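3. Planning the purchase

3.1 How we ended up with a budget at all

I'll admit that when we started putting this project together, I thought the equipment list would take me an afternoon. Two arms, two grippers, a couple of cameras, something to bolt it all to, done. It took most of October, and the list I sent off at the end looked so little like the first one that I kept both, and the comparison between them is really what this section is about. If you're setting up a small lab for household manipulation and you've got one pot of money and one chance to spend it, I hope some of this saves you a few emails.

Our task family is tidying and placing objects on ordinary home furniture: shelves, desktops, small cubbies, the kind of places where people stick a plant and forget it. That choice drove nearly every line of the budget, and I wish I'd seen it earlier. My first draft was built around the arm, and I picked the arm the way I'd pick a car, by reach and payload and how nice the videos looked (very nice!). Tala Sleiman, who shared the planning with me, asked how wide the gripper was when open and whether it would fit between two shelf dividers with an object in it. I didn't know. The data sheet gave the stroke of the fingers but said nothing useful about the outside width of the whole hand, and that second number is the one that matters when you're reaching into a box with walls on both sides.

So we threw out the first draft and began again from the furniture. We wrote down the spaces we wanted to reach into, then the things we wanted to put there, and only then did we look at hands, and arms came last. It felt backwards the entire time, and I'd do it the same way again.

3.2 Quotes

We asked four suppliers for prices: Bruken, Goltex, Maillard and Stiretti. I'm not going to print the totals, partly because they were quoted to us as an academic customer and partly because they'd be stale by the time you read them. The shape of the quotes is more useful anyway.

Bruken came in lowest on the arm and highest on everything that plugs into it. Goltex wouldn't sell the arm without a service plan, which I grumbled over for a week and then came to like, for reasons I'll get to in 3.4. Maillard had the slimmest fingers of the bunch, but the lead time was 13 weeks, and our funding had to be spent before then. Stiretti sent the clearest paperwork and answered questions the same day - I gave that more weight than I probably should have, but slow answers before the sale have never turned into fast answers after it, at least for me.

We scored each quote on 5 points: outside width of the hand, finger material and how easily it could be swapped, where a camera could be mounted, delivery date, and what a replacement finger cost. Price of the arm itself didn't make the list. Once we'd cut the arms that wouldn't do the job, the ones left were close enough that the extras decided it.

3.3 The view from the wrist

Cameras were the line I fought for hardest. The early plan had one fixed camera on a pole, looking at the workspace from the front, and nothing on the arm. That's cheap and it's easy to calibrate. It's also pretty bad at seeing into a cubby, as anyone who's lost a pen behind a shelf will know. Moving to a camera at the wrist meant another cable along the arm, a mount, a spare mount, and a lens wide enough to get both fingers and the target at close range. Figure 1 gives the kind of view we were paying for: both fingers reaching in from the bottom corners, the white divider with its rounded top, the open cubby next to it, and the loose panel leaning inside the shelf on the other side.

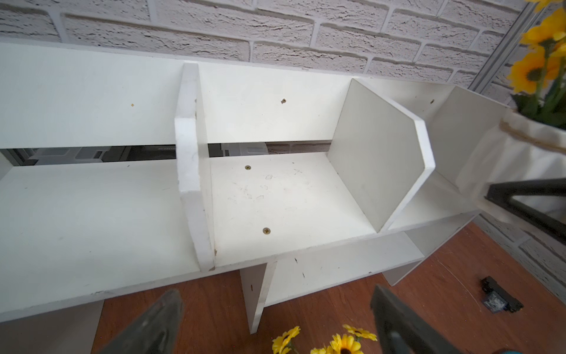 Figure 1. Wrist view of the desktop shelf, with the two dark gray gripper fingers in the foreground.

The lens cost more than I'd planned and I had to find the difference somewhere, so the second fixed camera went. Tala was against that and she had a fair point, because a wrist camera tells you very little about what the elbow is up to. We settled on keeping the one pole camera and leaving an empty port on the computer for another, which cost us nothing except a slightly bigger machine.

Lighting turned out to be its own little budget line. White furniture against a white wall is a hard case for finding edges, and it's also what an awful lot of people have at home, so I didn't want to get around it by buying darker shelves. We priced two soft lamps and put them in. They were the cheapest thing on the whole list after the cable ties.

3.4 Furniture, props and the stuff that wears out

No reviewer has ever asked me how much I spent on furniture. I think they should! A test shelf takes a lot of knocks, and a planner who budgets for one shelf is planning to stop work when it gives out. The divider in Figure 1 has chipped edges and there are gray scuffs on the floor of the cubby. My rule now is to buy the furniture in pairs and put the second one in a closet. Flat white panels held with plain screws are about as friendly as furniture gets for this, as you can swap a part with a screwdriver and be back at it the same day.

Props are the same story. We wanted things with awkward shapes and soft parts, and artificial flowers in a fabric pot do that for very little money: stems that bend, leaves that get in the way, a rope handle that can be hooked or missed. They don't need watering, either. I put 73 separate props on the list, in a spreadsheet with a column for price and a column for how sad we'd be if it broke, and the second column was the more useful one when it came time to trim.

Then there are fingers. We treated fingers and finger pads as consumables, like printer ink, and bought spares up front with the arm. This is where the Goltex service plan started to look good to me. It covered the hand as well as the arm, with a loaner if repairs ran long, and once I'd added up spare fingers, a spare hand and the time of whoever would be fitting them, the plan was the smaller number. We didn't go with Goltex in the end (delivery again), but I took their plan to Stiretti and asked for something like it, and they said yes. Please do this. I was embarrassed to ask and there was no need to be.

3.5 What I'd change

The order went out on October 26, 2021, and there are a few things I'd already do differently. I'd put more aside for mounting. We priced the arm's base plate and left out the frame, the floor protection and the person-hours to get it all level, and those came out of the travel money. I'd ask every supplier for a drawing of the hand with dimensions on the outside, before asking for a price. And I'd hold back a slice of the total until the first month of use was over, which our grant rules made hard but might be easier under yours.

I'd also write down the reasons for each choice as we went. Ours were spread over emails and the backs of two printed quotes, and putting this section together took me longer than it took to write the order. The final list, with quantities and the scoring sheet for all four suppliers, is in the supplementary material, and the setup itself is described in Section 4.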